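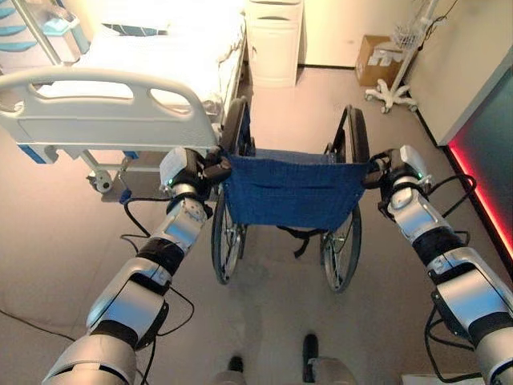
3. Wheelchair availability and delays in patient transfers

3.1 Setting

The study was carried out at Bundwood, a general hospital with a mix of medical and surgical wards. Five wards took part. Porters at Bundwood move patients between the wards and the imaging, therapy and outpatient departments, and they also bring patients to the main entrance at discharge. Most patients who can sit upright are moved by wheelchair. Those who can't are moved in their beds, and bed transfers are left out of the analysis.

At the start of the study the hospital held a shared pool of 40 wheelchairs. The pool had been built up over a long period and included both rigid and folding models. Folding chairs were bought mainly for the older wing, where the bays are narrow and storage is limited. They can be kept flat behind a door or between a locker and the wall, and a porter can open one at the bedside. In use, both types are pushed from behind by two handles at the top of the backrest (Figure 1), and the porters we spoke to treated them as interchangeable for short trips. For longer trips, such as the route to the Tinach building, rigid chairs were preferred. Folding chairs were said to drift to one side when the frame had loosened with age.

Wheelchairs had no fixed home. A chair taken from one ward to imaging was normally left there, and the next porter who needed one took whichever was closest. Staff described this arrangement as workable in the morning and poor by the middle of the afternoon, when chairs had collected in outpatient areas and at the main entrance.

3.2 Data

Transfer requests at Bundwood are entered by ward staff in Gimunar, the hospital's job dispatch system. Each entry holds the time of the request, the time a porter accepts it, the time the patient leaves the ward and the time of arrival. We used the entries from the participating wards for a period of four weeks, starting in July. After duplicate and canceled requests were removed, 725 wheelchair transfers remained.

Gimunar does not record where a wheelchair was found or how long it took to find it. To fill this gap, porters were asked to complete a short card for each transfer. The card asked whether a chair was already on the ward, whether the porter had to look elsewhere, and whether the first chair found could be used. A chair was counted as unusable if it had a flat tire, a missing footrest, a brake that did not hold, or visible soiling that needed more than a wipe. Cards were matched to dispatch entries by ward and time of request. Where no match could be made, the card was set aside and the dispatch entry was kept.

We define search time as the interval between acceptance of the job and the porter's arrival at the bedside with a usable chair. Preparation time is the interval between that arrival and departure from the ward. It covers help with dressing, moving from bed to chair, attaching drip stands and handing over notes. The two are often reported together as a single waiting time. We kept them apart, as they have different causes and are likely to respond to different measures.

3.3 Observations on the wards

The cards were supported by direct observation on two of the participating wards. An observer stood near the nurses' station and followed porters from a short distance, writing down the places they checked for a chair and the order in which they checked them. Patient rooms were entered only with permission, and no clinical details were noted.

Porters tended to follow a personal route. Some began with the linen corridor and others went straight to the elevator lobby - the choice seemed to depend on where they had last seen a chair. Ward staff sometimes kept a chair out of sight when they expected to need one later in the shift. This practice was openly discussed and was seen as reasonable by those who did it, but it reduced the number of chairs that could be found by everyone else. On Adugna ward, a folding chair was regularly stored in a bathroom that was out of service. It did not appear on any equipment list. 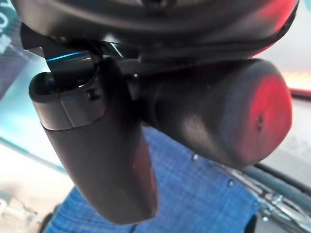

Faults were a second source of delay. Missing footrests were mentioned more often than any other problem. Footrests on the older chairs lift off completely, and once separated from the chair they were often left on window sills or in closets. A porter who found a chair without footrests could either look for a pair that fit or look for another chair. Most chose the second option, and the incomplete chair stayed where it was for the next person to find. Reports to the equipment office were rare during the shift and were usually made at the end of it, if at all.

3.4 Limits of the data

The cards were filled in by people who were busy, and they were less complete in the afternoon than in the morning. If cards were skipped most often when the search was long, our figures will understate the problem. Dispatch times have their own weakness. Porters sometimes accept a job before finishing the previous one, so part of what we record as search time may be time spent elsewhere. We checked for this by leaving out jobs accepted within 5 minutes of an earlier arrival, and the ranking of the wards did not change.

The study also took place in summer, when fewer beds were filled - demand for chairs in winter is likely to be higher. The results in Section 4 should be read with this in mind.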